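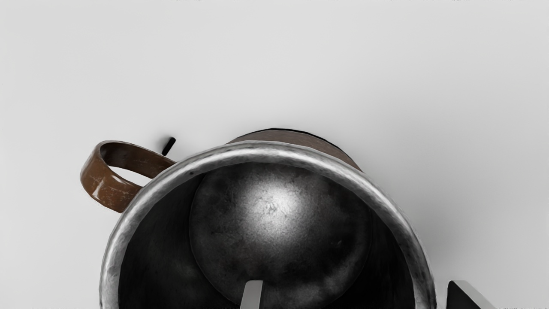 Progress report to the Bullis Fund
Workplace messaging rollout, second grant period
Aug 10, 2019

Since our last report in May we have moved most of the organization off email and onto Skaltus, the chat and document tool your grant is paying for. Most is a word we chose with care. The warehouse moved in a week. The main office moved in three. The Macedo office moved on paper in June and then kept right on emailing, with a cheerful note in each message saying that a copy had been posted to Skaltus.

Accounts and usage

We now have 649 active accounts, where active means the person signed in during the last month and did something besides reset a password. The grant agreement asks us to report messages sent as well. We have done so in the attached spreadsheet, but would urge you not to read much into it. A good share of July's traffic came from a single thread on whether the new parking rules apply to motorcycles. They do.

Channels were meant to be set up by department. They were, and then staff set up their own, which are the ones people use. We have stopped trying to merge them. Instead each channel now has an owner who can archive it, and the naming guide has been cut from eleven pages to one. The eleven-page version had been opened by its author and, once, by somebody looking for the holiday calendar.

Translation

This was the part of the proposal we were proudest of, and it has given us the most work. Automatic translation between English and Portuguese runs in all shared channels. It copes well with shift changes, deliveries and sick leave. It copes badly with place names, sarcasm and the word "bank." For the first two weeks it turned the name of our loading dock supervisor's team into a kind of soup. We have added a list of terms that the tool must leave alone, and complaints have dropped since.
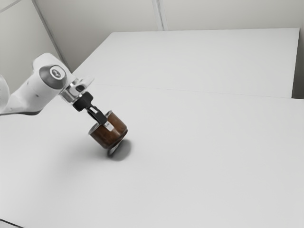
Macedo wrote back that the term list helps but that the mobile app still shows the untranslated message first, so people on the floor answer before they have read the version they understand. We agree. Skaltus has it logged as a display preference. We have it logged as a defect, and the two tickets have been politely ignoring each other since the end of June.

Video meetings

Meeting length was one of the measures you asked us to track. Scheduled meetings are shorter. Unscheduled ones, now that anyone can start a call with one click, have made up the difference with something to spare. We switched off the one-click button for groups larger than a dozen and heard only mild grief about it.

Call quality between the two offices is fine in the morning and poor after lunch. Our network contractor, Drililetti, tested the line on two visits, both in the morning, and found nothing wrong. A third visit is booked for the afternoon.

Moving the old files

The shared drive was supposed to be read-only by the end of last quarter. It isn't. Payroll templates still live there, along with a folder named FINAL and another named FINAL use this one, both of which are in daily use and neither of which matches the other. The payroll templates will move first. For the two FINAL folders we are asking each department to say which one it believes in.

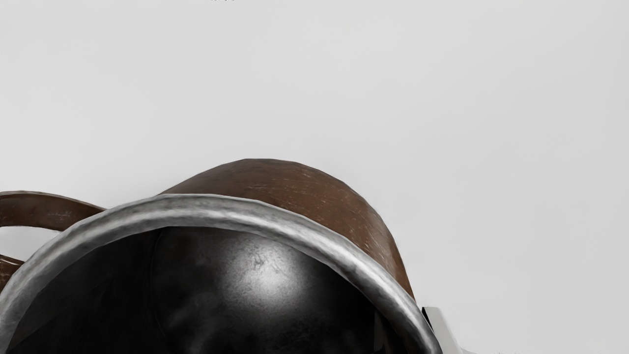
Accounts payable has asked whether the drive could simply stay open until the year-end close, given that the invoice macros point to it and the person who wrote them has retired. We would like to say yes. It means carrying up to 4 extra months of storage cost, which fits inside the contingency line, and we would need your written approval to spend it that way.

Budget

Spending is slightly under plan. Licenses came in as quoted. Training is underspent, mostly from people not turning up to it, and we would like to shift part of that money to short recorded lessons in both languages. Travel is overspent by the cost of one trip to Macedo, made to find out why nobody there was answering messages. They had answered all of them, by email.

Next period

Payroll templates moved and checked against one full pay run.
Afternoon line test completed and results sent to you.
Mobile display order settled with Skaltus, or a workaround written up for floor staff.
Staff survey repeated, with the question about "digital synergy" removed at the request of everyone who took it.

We need two decisions from you before the next payment: the storage extension and the training transfer. A reply by email is fine.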